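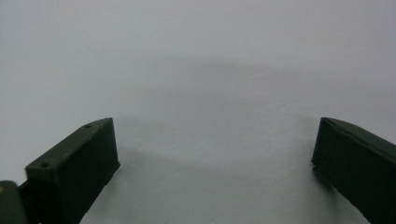 Open jaws of a hand-held gripper, in dark green 3D-printed parts, against a pale surface.

Artist residency

An artist residency is an arrangement under which an artist, or a small group of artists, is given time, space and usually money to work away from their normal surroundings, or inside an organisation that does not normally employ artists. The host may be an arts centre, a university, a local council, a hospital, a factory or a nature reserve. The length varies from a few days to several years. The term is used across the visual arts, writing, music, dance, theatre and film, and in recent decades for work in design and digital media.

Residencies differ from commissions in that the finished work is often not fixed at the start. A commission normally asks for a named piece by a set date. A residency agreement may ask only that the artist be present, carry out research and give a talk or open studio at the end. Many schemes combine the two, with a first stage of open research and a second stage in which a piece is made for the host.

Terminology

"Artist in residence" is the oldest and most common English term for the person who holds such a post. "Writer in residence", "composer in residence" and "poet in residence" follow the same pattern. "Artist placement" generally means a post inside a workplace, where the artist attends meetings and shares offices with staff. "Retreat" is used for stays whose main purpose is quiet working time, with few or no public duties. "Fellowship" overlaps with all of these and often implies a stipend paid by a foundation or university.

Usage is not consistent. Some hosts describe as a residency what is in effect the hire of a studio with a bedroom attached, for which the artist pays. Artists' unions and advice bodies in several countries recommend that calls for applications state clearly whether a fee is paid or charged.

History

Long stays by artists at the expense of a patron are much older than the modern term. Courts, religious houses and private households in Europe kept painters and musicians for months or years at a time. Academies later sent prize-winning students abroad, most often to Rome, to study ancient and Renaissance work. These schemes fixed several features still found today, among them selection by a jury, shared living quarters and a report or piece of work sent home.

Artists' colonies grew up in rural parts of Europe and North America during the nineteenth century. Most were informal and depended on cheap lodging, good light and the company of other painters. In the early twentieth century a number of private estates in the United States were turned into permanent retreats for writers, composers and artists, with meals and studios provided.

Placements in industry and government became more widespread in Britain from the 1960s. Their supporters argued that an artist could be useful to an organisation as an outside observer, and that the results should be judged over a long period. Councils and new town development bodies took on artists to work with planners and residents, and some of these posts led to sculpture, murals and play areas that still survive.

The number of residencies rose sharply from the 1990s, helped by cheaper air travel, the internet and public funding for work across borders. Networks of hosts were formed to share listings and practical advice.

Types

Studio residencies offer a workspace and often a room nearby. The artist works on a project of their own choosing. Equipment may be the main attraction, for example printing presses, kilns, looms, a foundry or a sound studio, and a technician is often on hand for a set number of hours each week.

Community residencies place the artist in a town, estate or village and ask them to work with the people who live there. Workshops, walks, shared meals and recorded conversations are common methods. The result may be an exhibition, a performance, a publication or a local event that continues after the artist has left.

Institutional residencies take place in schools, hospitals, prisons, museums and archives. The host usually has rules on access, privacy and safety that shape the work, and background checks may be needed before the artist can start.

Research residencies link artists with scientists, engineers or policy staff. Subjects have included flood risk, soil, public transport, waste and energy use. Some hosts want the artist to explain research to a wider public. Others ask for help with the way a question is framed at an early stage — a role that is harder to describe in a job advertisement and harder to assess afterwards.

Touring residencies have no single site. The artist travels with a ship, a train, an orchestra or a field survey, or moves between several partner hosts.

Selection

Most hosts publish an open call. Applicants are asked for a statement, examples of earlier work, a short plan and sometimes a budget. A panel draws up a shortlist and holds interviews in person or online. Well-known schemes can receive several hundred applications for a few places; a call with 558 applicants for 7 posts would not be seen as unusual among the larger ones. Some hosts charge an application fee, a practice that has been criticised as a barrier to artists on low incomes.

Other schemes work by invitation or nomination. This reduces the work of applying but tends to favour artists who are already known to the people doing the choosing. A few hosts use a lottery once basic conditions have been met.

Funding and conditions

Money comes from arts councils, local authorities, charitable trusts, universities, companies and private donors. A fully funded post normally covers a fee, travel, accommodation and materials. Partly funded posts may cover accommodation alone. The fee may be worked out as a daily rate, a monthly stipend or a single sum paid in stages.

A written agreement is usual. It sets out the dates, the payments, the duties on each side and the ownership of any work made. In most cases copyright stays with the artist, while the host receives permission to use images for publicity and reports. Insurance, tax and visas are often dealt with separately, and artists working outside their own country may be treated as visitors, as self-employed workers or as employees depending on local law.

Access has received more attention in recent years. Artists with children or other caring duties may be unable to leave home for a month or more, and older buildings used as studios are not always suitable for disabled artists. Responses have included family accommodation, short stays spread over a year, part-time posts and residencies carried out from home.

Evaluation and criticism

Hosts and funders commonly ask for an evaluation. Attendance figures and press coverage are easy to collect, but changes in the way an organisation works are difficult to trace to a single person. Diaries, interviews with staff and return visits after a year or more have been used to fill the gap.

Critics have argued that short residencies encourage artists to move from place to place without a stable income, and that an artist who stays for only a few weeks cannot know a community well. Community posts have also been criticised where they were linked to redevelopment that residents opposed. The environmental cost of flights has led some hosts to favour applicants who can travel by land or to offer extra money for slower journeys.

See also

Artist-run space
Arts council
Community arts
Percent for art
Writers' retreat

Page last edited 2025-01-30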